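Home News Opinion Workshop Notes Archive Subscribe

Give the Shoe Rack Its Due

By Henrike Buschmann

I have been looking after the slipper cell at Warnenby for two years now, and I'm going to use this column to defend the least glamorous half hour of my working day. That's the setup. Everybody wants to talk about the policy, the training run, the clever thing the hand did on Tuesday. I want to talk about cables and shelf height, and I promise I'm having a wonderful time doing it!

Our cell is simple to describe. It has a rack of slippers at low height, carpet tile on the floor, and a robot that has to work down there without kicking anything. Low work is hard work for a machine with legs. The knees are in view, the arms have to reach out past them, and the carpet throws back every shadow. When Kai Strobel first proposed it I thought he was picking a fight with us. Now I think every lab should have a station this awkward, and I'd put it right by the door.

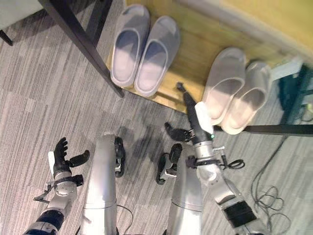

Two pairs on the shelf, gray and white, with the right arm reaching in.

Look at any bench like ours and your eye goes to the hand. Mine goes to the cables. I check the ones at the wrist first, then whatever is lying on the floor, and I do it before anybody touches the controls. A wrist cable wants enough slack to let the joint turn all the way, and no more than that. Finn Engelhardt likes a generous loop. I like a mean little one. We have argued about this through 3 rebuilds of the Torkard arm and I haven't given an inch (he hasn't either, and his arm still runs, so draw your own conclusions).

Then there's the contact check, my favorite part. You bring the fingers down onto bare wood beside the slippers, slowly, and you read the load. If the wrist has drifted since last time, the shelf will tell you. Wood is a terrific gauge block for this sort of thing: it's cheap, it's flat enough, and it's the very surface the hand has to work over for the rest of the day.
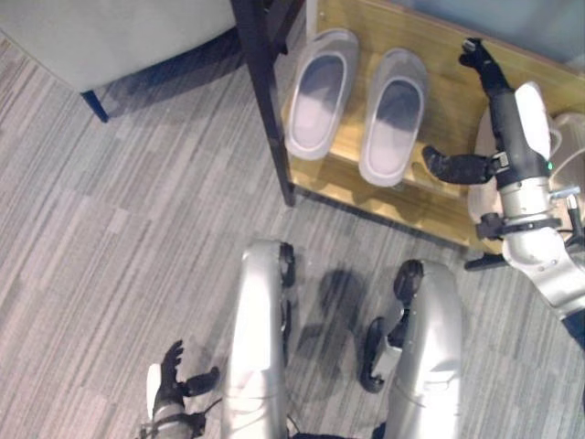 Right hand at the shelf, beside the gray pair.

I know the case against all this. Wolfram Petersen makes it well: a good controller should soak up a little drift, so why spend the time? Let the software earn its keep. I like that argument and I've used it myself on lazy afternoons. But we once let the check slide for 500 grasps, and by the end we couldn't say whether we had a bad policy or a tired wrist. Sorting that out ate far more time than the checks would have.

So we went back to the sheet on the wall. It's short, and anyone can follow it after 2 tries. 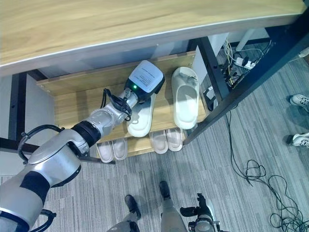
What I'd Change Tomorrow

First, I'd get the floor cables up off the carpet for good, with proper clips along the desk frame. Second, I'd let whoever did the morning check sign off on the first run too, so the person who felt the wrist move also sees it work. And I'd make every new hire spend a week on the rack before they get near a keyboard. Annelore Kohlhase did it that way, by her own choice, and she can now hear a dry joint from the far side of the room. I'm still jealous.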